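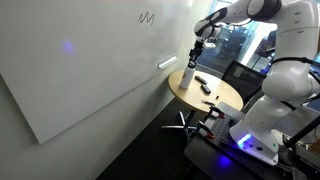 The Night Ferry to Zutholm

I only took the job at the ferry office because it was four blocks from my apartment and they let you bring soup. I want that on the record, because people in Clesden like to say I went looking for trouble that winter, and I really didn't. I went looking for a space heater and a paycheck.

The office did the bookings for the Zutholm boat, which back then ran twice a day in summer and once a night in winter, if the wind let it. My whole job was answering the phone and writing names in the ledger. In the slow months I wrote maybe a dozen names in a night, mostly the same people going home to their mothers.

So you can imagine how I felt when the phone rang on 21st December, with sleet coming sideways off the harbor, and a woman asked for 50 seats.

"Fifty," I said. "For tonight?"

"Tonight, please. And we'll need somewhere to put the bees."

I've thought a lot about what I should have said next. What I did say was, "How many bees?" and she laughed, a really nice laugh, and told me nobody had ever asked her that before. Then she said it was only the one hive and it would be asleep the whole way over. She gave the booking under Vachon, which I took to be her name until I looked it up later and found out it was a village, up past the dam, the one they'd been moving people out of since March.

They came in at nine. You never heard such a quiet crowd! Old men in two coats, kids holding cats in laundry bags, a lady with a whole oven door under her arm (just the door, and I didn't like to ask). They filled up every bench and then the floor, and steamed up the windows until you couldn't see the boat. Somebody started handing around walnut bread. I gave up my soup, which wasn't noble of me, it was lentil.

The woman from the phone was small and had the hive strapped on a sled with bathrobe ties. She put an envelope on my counter and asked what they owed.

Now, the fare was ten a head in winter, so that came to 500, and I could see from how thin the envelope was that it wasn't going to be 500. She counted it out anyway, in small bills and then in coins, and the coins took forever. Everybody watched. It got to 158 and stopped.

"The rest in spring," she said. "When we sell the honey."

I was twenty-three. I had a boss in Jurkier who phoned every morning to hear the total, and who had once docked me for a pencil. And I had the ledger in front of me, with its nice green lines. I looked at the lines for a while.

"Children under sixteen are free," I said.

She looked around at her people. There were maybe seven children in there.

"And over sixty," I said. "Over sixty is free too. And anybody traveling with an animal, on account of the holiday."

Well, the thing about cats is that they can be passed around. I went down the benches with the ledger and every time I got to someone in the awkward middle ages of life, they were holding a cat, and I could swear it was the same orange cat. One man of about forty told me with a straight face that the bees were his. The lady with the oven door said she was sixty-one, then her daughter told me she was sixty-one as well. I wrote it all down. My handwriting that night was beautiful.

When I added it up it came to 150, and I gave the woman her eight back. She wouldn't take it. We pushed it across the counter at each other for a bit and in the end it went to the kids for cocoa from the machine, which was out of cocoa and gave them hot milk.

They boarded at ten. The deckhands carried the hive on between them like it was a bishop. I stood out on the dock in my slippers – I kept slippers at work, it was that kind of job – and waved until I couldn't feel my ears, and then I went in and swept up the walnut crumbs.

My boss called at seven. I read him the total. He was quiet for so long I thought the line had gone.

"Fifty passengers," he said, "and thirty-five of them free?"

"It's a very old village," I told him.

He fired me, of course, but not until February, and not for that. He did it over the slippers.

I work at the library now. It's five blocks instead of four and they're stricter about soup. But in spring that first year a crate came on the boat with my name on it, straw all around, and inside there were jars and jars of honey, so dark it was nearly black. No letter. I worked it out on the back of a library card, what a jar cost in Clesden market and how many jars there were, and it came to a little over what they'd have owed.

I've still got one left. I keep it on the kitchen windowsill, and I've told my sister she can look at it but she can't have any on her toast.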